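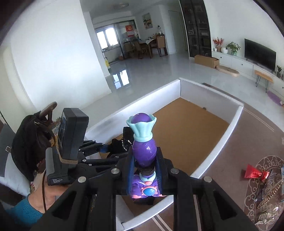 Section 4: Fitting the Hollitz whole-house sediment filter

Read this section through once before you shut anything off. The carton says the job takes under an hour. It might, if your pipe is new, straight and easy to reach. Plan on an afternoon.

Before you start

Check your water pressure with a gauge on an outside faucet. The Hollitz housing is sold as fit for "any home supply," a claim we would not lean on. If your pressure is above the limit stamped on the housing, fit a pressure reducing valve first.

You will need two pipe wrenches, a tubing cutter, thread tape, a bucket and the mounting bracket. The screws packed with the bracket are short. Use longer ones that reach solid framing.

4.1 Choosing the spot

1. Find the main shutoff and follow the line to the first branch. The filter goes between the two.

2. Leave enough space under the housing to drop the bowl straight down. Measure it with the bowl in your hand. The drawing on the carton shows less space than you will want.

3. Keep the filter ahead of the water heater and any softener. Outside faucets can stay unfiltered.

CAUTION: Do not mount the housing where it can freeze. Foam wrap is often suggested as a fix for an unheated garage. We have not seen it hold up through a long cold spell.

4.2 Cutting in

4. Turn off the water heater, then close the main shutoff. Open the lowest faucet in the house and let the line drain.

5. If water is still running from that faucet after several minutes, the shutoff is not closing all the way. Replace it before you go on. A trickle will spoil a soldered joint.

6. Mark the section to be removed, check it against the housing, and cut. Clean the burrs from both ends.

7. Wrap the threaded fittings with tape, clockwise as you face the end of the fitting. Hand tighten, then turn with a wrench until snug. The ports are plastic and crack easily.

8. Look for the arrow on the cap. It must point the way the water flows.

NOTE: On metal pipe, the line may be part of your electrical ground. Have an electrician check this and fit a jumper if one is needed before you cut.

4.3 Starting up

9. Drop in a 5 micron cartridge, seat the O-ring and thread the bowl on by hand.

10. Open the main slowly. Press the red button on the cap until water shows, then let go.

11. Watch every joint with the water running and again with it off. Turn the heater back on only when its tank is full.

4.4 Changing the cartridge

The label promises 4,000 gallons. Zinhle Zulu, who tests filters for us at Etetbridge, had one clog at 2,000 on well water. Go by the pressure drop at your faucets and ignore the reminder sticker.

A sediment filter catches sand, rust and grit. It does not soften water or make unsafe water safe to drink, whatever the sales page implies.

Revised 16 November 2023, F. Nimri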